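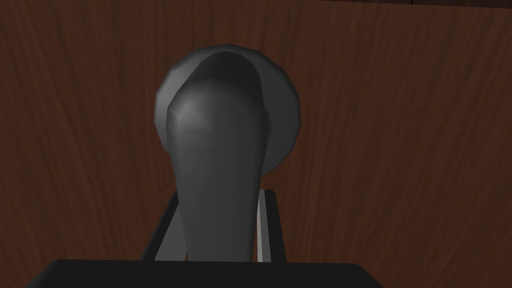 Image credit: Kenna Dow

Outpatient Opioid Treatment at Oravec Clinic: Frequently Asked Questions

Reviewed by Ailbhe Duggan, clinical pharmacist. Last updated in December.

Who can be seen at the outpatient clinic?

Adults with a diagnosis of opioid use disorder who are medically stable and have a place to sleep. A referral is accepted but not required. People who also use alcohol or benzodiazepines every day are assessed first for inpatient withdrawal care, as stopping either one suddenly can cause seizures.

What medications are used?

Buprenorphine, usually combined with naloxone, is prescribed on site. Extended-release naltrexone is available to patients who have already cleared opioids from their system. Methadone for opioid use disorder is dispensed only through licensed opioid treatment programs, and patients who need it are transferred to the program at Terell.

How does buprenorphine work?

It is a partial agonist at the mu-opioid receptor. It binds tightly and activates the receptor only in part, so withdrawal and craving go down while the effect on breathing levels off. The ceiling does not protect a patient who combines it with sedatives or alcohol.

Why do I have to be in withdrawal before the first dose?

Buprenorphine displaces other opioids from the receptor. If a full agonist is still present, the change can bring on sudden and severe withdrawal. Staff score your symptoms with a standard withdrawal scale before the first dose. The waiting time depends on the drug. Fentanyl can stay in body fat for days after regular use, and a low-dose start may be offered in that case.

How often are visits?

In the first 4 weeks, once a week. After that the interval is set by the prescriber. Most stable patients move to monthly visits. Counseling is offered at each visit, and declining it does not stop the prescription.

What happens at the intake visit?

Intake takes place in Room 47 and includes a medical history, a urine drug test, blood work for liver function, hepatitis B and C and HIV, and a pregnancy test where relevant. Bring photo identification, an insurance card if you have one, and all current medications in their original containers.

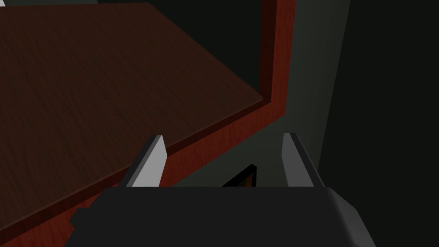 What if a urine test shows other drugs?

The result is discussed with you and entered in the chart. A single unexpected result does not lead to discharge. Screening tests can give false positives, and a confirmatory test can be ordered – ask for one if you dispute the result.

How long does treatment last?

There is no fixed end date. The risk of overdose rises after medication is stopped, in part from lost tolerance. Patients who want to stop are tapered slowly, and the taper can be paused or reversed at any visit.

I missed a dose. What should I do?

Take it when you remember, unless it is almost time for the next one. Do not double the dose. If you have missed several days or have used other opioids in the meantime, call before restarting.

Does the medication affect my teeth?

Dental problems have been reported with forms that dissolve in the mouth. After the dose has fully dissolved, rinse with water and swallow. Wait at least one hour before brushing.

Will my employer be told?

Not without your written consent. Substance use treatment records have federal confidentiality protection in addition to the usual medical privacy rules. There are narrow exceptions, including medical emergencies and certain court orders. The release form is Form 2774, and consent can be withdrawn in writing.

Is naloxone provided?

Yes. Each patient leaves intake with a naloxone nasal spray. Keep it at room temperature and show the people you live with where it is. Call 911 after giving it, even if the person wakes up – the opioid may outlast the naloxone.

How do I change or cancel an appointment?

Use the Dedimia patient portal or call the front desk, open from 7 a.m. Refill requests sent through the portal are read on business days only.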